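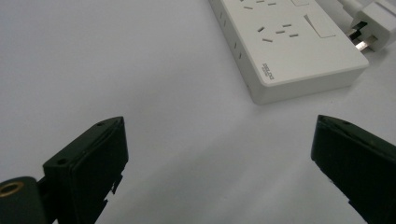 Drisix is a table of torque readings taken from reusable torque-limiting handles, the kind used to tighten set screws in spine and trauma instrument sets. Each reading gives the torque at which a handle released when it was turned on a bench tester. The files come with a small script that reads them and prints a summary per handle. The tester needs outside power during a run, and a white power strip with combination sockets, laid flat on a white table, will do for the bench setup. Battery operation is possible on the Buschmann tester, but no run in this release was made that way.

Contents

readings.csv - the main table, one reading per line
handles.csv - one line per handle, with type and service history
sessions.csv - one line per test session
summary.py - prints mean, spread and drift for each handle
CHANGES.txt - what changed between releases
LICENSE.txt

Version and date

This is the second release, August 2026. The first release had the same readings but a different layout, and scripts written for it will not run on this one without changes. The differences are listed in CHANGES.txt.

Size

readings.csv holds 1017 readings. With the header line the file is 1018 lines long. If your copy has fewer, the download was cut short. If a line counter reports 1017, check whether it skips the last line when there is no newline at the end of the file. Some do.

The readings come from 34 handles of one type, the Tolex fixed-value handle with a quarter-inch square drive. All of them had been in hospital use and were sent to the Brustemeck workshop for routine recalibration. They were tested as received, before any adjustment. Readings taken after adjustment are not included.

Columns in readings.csv

handle_id - a letter and a number, matches handles.csv
session_id - matches sessions.csv
seq - order of the reading within the session, starting at 1
torque_nm - peak torque in newton meters
flag - empty for a normal reading, otherwise a one-letter code

Those 5 columns are the whole table. Temperature and operator code are in sessions.csv and have to be joined in if you want them.

Flag codes

S - the adapter slipped in the tester
E - the handle released early, before the ramp had settled
R - the reading was repeated by the operator, both values kept
X - a note exists in sessions.csv that affects this reading

Flagged readings were left in the table on purpose. summary.py drops S by default and keeps the others. Use --keep-all to include everything. The E readings are the ones most users will need to think about. A worn handle can release early, and so can a good handle that is turned too fast, and the table does not tell you which of the two it was.

How the readings were taken

The handle was held in a clamp and the square drive was seated in the tester through a short adapter. The operator turned the clamp by hand crank in the tightening direction until the handle released. The tester stored the peak. The crank was then backed off until the handle reset with a click, and the next reading was taken.

Every session began with a few turns that were not recorded. These were meant to spread whatever lubricant was left in the mechanism after cleaning and sterilization. The number of unrecorded turns was left to the operator in the early sessions and written into the procedure later. sessions.csv has a column called warmup that says "free" or "fixed" so the two can be told apart.

Turning speed was not measured. The crank has no motor and no speed limit. This is the largest weakness of the data. If you are comparing operators, keep in mind that a difference between them may be mostly a difference in speed.

The tester was checked against a reference transducer at the start and end of each session. Sessions where the two checks did not agree within the workshop's tolerance were thrown out and run again, and only the second run appears here.

Handle history

handles.csv gives the date of manufacture by year, the number of recorded sterilization cycles, and the date of last calibration by year. Cycle counts come from hospital tracking labels and are blank where the label was missing or unreadable. A blank is not a zero. Please do not fill these with an average - handles with missing labels tend to be the older ones, and filling them in will hide that.

Hospital names were removed before the files left the workshop. Serial numbers were replaced with the handle_id values. There is no patient information in the files and there was none in the source records.

Suggested uses

Looking at how far release torque drifts between calibrations.
Trying out control chart methods on short runs.
Teaching, where a small table with some untidy spots is useful.

Uses to avoid

The data should not be used to set a recalibration interval for any handle in clinical service. The handles were not a random sample. They came in on a normal schedule, so handles that failed in use and were discarded never reached the bench. Follow the instructions supplied with your own instruments.

The data says nothing about ratcheting handles, adjustable handles or powered drivers. It also says nothing about loosening torque, as all readings were taken in the tightening direction.

Running the script

summary.py needs Python 3 and no other packages. Put it in the same folder as the CSV files and run:

python summary.py
python summary.py --keep-all
python summary.py --handle K7

The drift figure is the slope of a straight line fitted through the readings of a session in seq order. It is printed in newton meters per reading. For handles with very few readings the script prints a dash instead of a slope.

The files use a period as the decimal mark and a comma between fields. Spreadsheet programs set to a European locale may read torque_nm as text or as a date. Import the column as a number with the period chosen by hand, or use the script.

Known problems

Some session start times are wrong by one hour, from a clock that was not reset after January. The order of sessions is not affected.

In the first release, readings with flag R were listed in reverse order. This is fixed.

One handle has a cycle count that is lower than its year of manufacture would suggest. The label was checked and the number was entered as printed. It may have been relabeled at some point.

License and reuse

The tables may be copied, changed and republished as long as Drisix and the release are named. The script is under the same terms. Corrections are welcome - send the handle_id, session_id and seq of the line you are asking about, along with the value you think it should have.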